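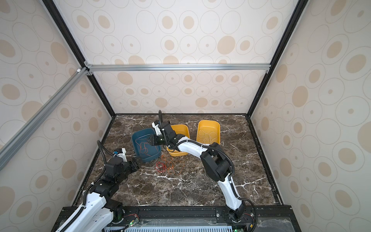

Robotics in the Home and Shop
Unit 6: Handling Cords, Wires and String
Course notes, Thắng Lục
Revised September 6, 2021

Required before class: the Fallodley reading on contact sensing, sections 1 through 3. Bring the worksheet from Unit 5.

6.1 The question for this unit

Can a machine do household and shop-floor chores yet? The answer depends on the chore. Unit 5 covered rigid parts in known positions, where the answer has been yes for a long time. Unit 6 covers sorting tangled wire or string into bins. A person does this job without much thought. It appears at home as the drawer of charging cords and on the shop floor as offcuts and harness leads.

6.2 Why a wire is not a block

A rigid part has six numbers for its pose: three for position and three for orientation. Once they are known, a grasp can be planned.

A wire has no short list of this kind. A common approximation is a chain of points. With 17 points in three dimensions, the state is already 51 numbers, and it changes at every touch. Two wires in contact add a further problem, the crossing order. Swapping which strand is on top moves each point by a few millimeters at most, but it decides whether a pull frees the wire or tightens the pile.

Terms used from here on:

Crossing: a place where one strand passes over another, or over itself.
Free end: an end with no crossing between it and the grasp point.
Drag-along: strands that move with the target but were not grasped.
Regrasp: releasing and taking hold again at a better point.

6.3 Two arms or one

One arm can lift a wire out of a loose heap. It has trouble when neighboring strands come along. The usual remedy is a second arm, which either holds the heap down or takes the wire at another point so the two grippers can separate it.
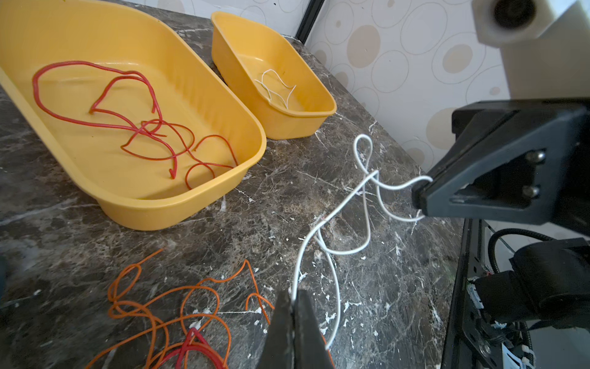

The cost is coordination. Each arm is an obstacle for the other, and a wire held at two points limits how far either gripper can travel. If the controller does not account for slack, the wire is pulled taut and slips out or is damaged. In the Drasville exercise, you will set a maximum separation for the grippers and record how often it is reached.

6.4 Perception

Thin wire covers few pixels in a view of the whole workspace. A camera on the wrist gets closer, but the gripper blocks part of its view, and the blocked part is often near the point of contact. Most systems use both.

Color helps when the strands differ strongly. Red against orange is a harder case, particularly under a light that leaves bright reflections on a polished surface. A threshold tuned at one spot on the table may fail at another. A veined or patterned surface causes false edges as well: a thin pale vein in stone has much the same shape in an image as a thin pale wire.
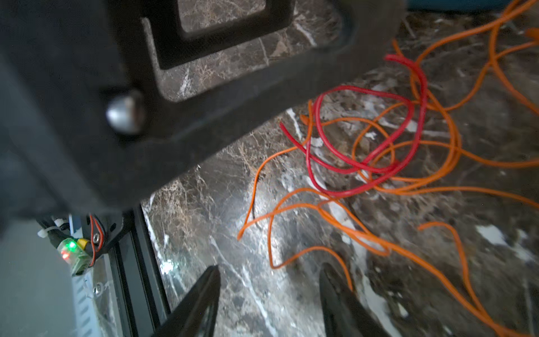
Figure 6.2. Red and orange wires on a marble-patterned surface, wrist camera view. The fingers are open.

6.5 Reporting results

State what counts as success before the first trial. "Wire in bin" and "wire in bin, with no drag-along" are different measures and must not be averaged together. Report time per item, regrasps per item, and every human intervention.

Worked example, Netura data set (practice data, posted on the course page). Trials attempted: 2,000. Successful: 1,413. Success rate: 70.65 percent. For a bin of 16 wires, if trials are independent, the chance of clearing the bin with no failure is 0.7065 to the power 16, or less than one percent. A machine that retries can still finish the bin - provided it detects the failure.

6.6 Problems

1. Recompute the bin result with one retry allowed per wire. State your assumptions.
2. Hồ proposes always grasping at a free end. Describe a heap in which this rule gives no valid grasp.
3. Pick one chore from your own home that involves cord or string. Write a success measure for it in two sentences or fewer.

Problems 1 and 2 are due at the start of Unit 7. Problem 3 will be discussed in class.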